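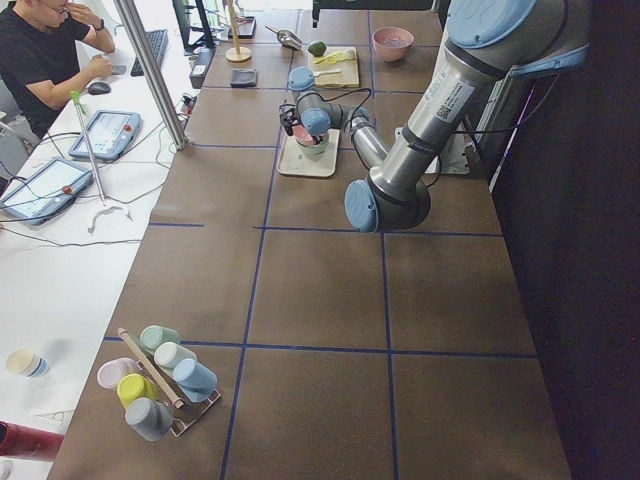 What is a recall petition in Zollside?

It's a written request, signed by registered voters, that forces the town to hold a vote on removing an elected official before the term is up.

Zollside recall petition

The recall petition is part of the town charter of Zollside, and I've been reading up on it for longer than I'd like to admit. It covers the mayor and every member of the town council. School board members have their own rules (much messier ones), so I've left them out of this entry.

How it works

A petition needs 732 valid signatures. That number is fixed in the charter, so it doesn't move when the population does – something people in the Liltura district grumble about, because that end of town has grown a lot and the number hasn't. Whoever starts the petition has 70 days to collect names, counting from the morning the clerk stamps the first sheet. Every signer has to print an address too, and a missing street number is enough to get a line thrown out.

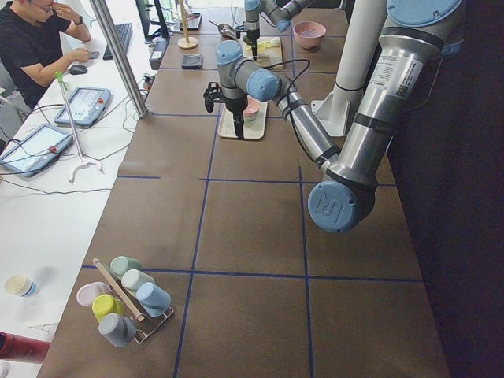
Small pink bowl in a cream-colored tray, robot arm overhead.

Once the sheets are handed in, the clerk gets 14 days to check them. If the count comes up short, that's the end of it! There's no extra time to fix bad lines, and I think that's pretty harsh, but I can see the argument for it.

The ballot

The ballot asks one thing: should the official be removed, or stay? A plain majority decides. If removal wins, the seat sits open until a special election, and the person who was removed can't run in that one. They can run again in the next regular April election, though, which surprised me when I first read it.

Past use

Only 2 petitions have ever made it to a vote. The first was over the sale of the Pawlak parking lot, and the council member kept the seat. The second came out of the Kivico bus contract, when the mayor signed an extension before the council had seen it – that one ended in removal, by a slim margin. A few others were started and dropped, but the clerk's office doesn't keep a list of those, so I can't say much about them.

See also: Zollside town charter; Special elections in Zollside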